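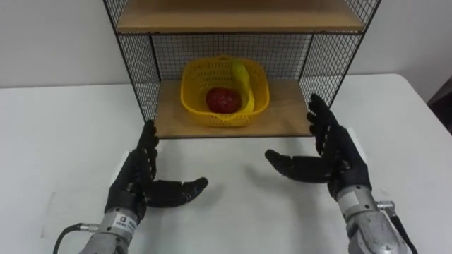 The shelf task setup: both hands open at the table, fruit basket on the lower shelf.

Herkent Robotics Club
Minutes of the December meeting
Start: 4:15 p.m., project room

1. Minutes of the last meeting

Accepted with one correction. The practice table is on loan to us from Bollness until the end of the school year, and the last minutes had it as a gift. We have written to Bollness to say thank you again, and to ask if we may put club stickers on the legs.

2. Shelf task - where we are

This was the main item and took up most of the meeting, in the best way!

The task for the Nodeck Challenge is to take a basket with fruit in it from a shelf, using both hands, and set it down on the table with the fruit still inside. The arms team reported 60 practice runs since the last meeting. The early ones were rough (the apple spent a lot of time on the floor), but the last stretch included 11 clean runs in a row, which is a club record by a long way. There was applause. The secretary may have applauded the loudest.

What changed, according to the team:
- The arms now begin every run from the same open pose, palms facing each other, thumbs in. Before this, each driver had a favorite starting position and the recordings didn't match up.
- The hands come in at the same height and close on the basket together. When one side closed early, the basket turned and jammed against the mesh.
- Drivers pause for a breath before lifting. It looks slow on video but saves time overall.

A newer member asked why we don't just grab the rim with one hand, as this would be much simpler. Good discussion followed. The rules score two-handed lifts higher, and the one-handed version tips the basket when the banana lies on one side. We agreed to keep a one-handed attempt as a backup and let the two newest drivers work on it. They were delighted.

3. Fruit placement

The rules say the judges will arrange the fruit before each run, so we can't count on our usual layout. Suggestions from the floor: banana across the front, banana standing up against the back, apple alone, banana alone. Someone also proposed a pineapple. The rule book says nothing against a pineapple, but the motion was not carried.

Agreed: practice sheets will list a different layout for each run, drawn from a hat by whoever is on timing duty.

4. Recordings and training

The software team now has 3,000 recorded attempts in the shared folder, counting everything from last school year. Great news, and also a bit of a mess. Old recordings were made with the shelf in a different spot, and nearly all of the early ones have no note saying whether the run was a success.

The team would like everyone to help with labeling over the break. It can be done from home, in short sittings, and snacks were promised in return for finished batches. Plenty of hands went up.

A first model trained on the newer recordings was shown on the laptop. It reached the basket by itself in simulation and then let go of it halfway down. Still - it reached the basket! We were all out of our seats for that one. The team thinks the release problem comes from runs where drivers opened the thumbs too early, and will take those out before the next round of training.

5. Equipment

Cables: the arm cables need to stay clear of the table edge when the forearms move back. Arms team to add this to the checklist before power-on.

Fingers: one joint on the right hand has been slow to open. Lehner has offered to look at it at their workshop and will let two of us watch the repair. Names in the hat by the end of the week, please.

Shelf: tape marks will go on the table so that the shelf can be put back in exactly the same place after cleaning.

6. Regional round

We may bring 6 students into the competition area. Everyone else can sit in the stands, and Nodeck has confirmed that spectators are welcome to film. Driver tryouts will be held after the break, with each driver getting the same number of runs and the same layouts. Anyone who has finished the safety sheet can try out, including first-year members. Please do - some of our steadiest drivers started this fall.

T-shirt color was discussed at length. Yellow leads. Final vote next time.

7. To do before the next meeting

Arms team: updated checklist, tape marks, layout slips for the hat
Software team: labeling guide, cleaned-up folder, second model
All members: one batch of labels each
Secretary: reply to Lehner, send out tryout sign-up

8. Any other business

The key to the parts cabinet has been found. It was in the parts cabinet.

Meeting closed at 5:40 p.m., after which most of the room stayed on to watch two more runs.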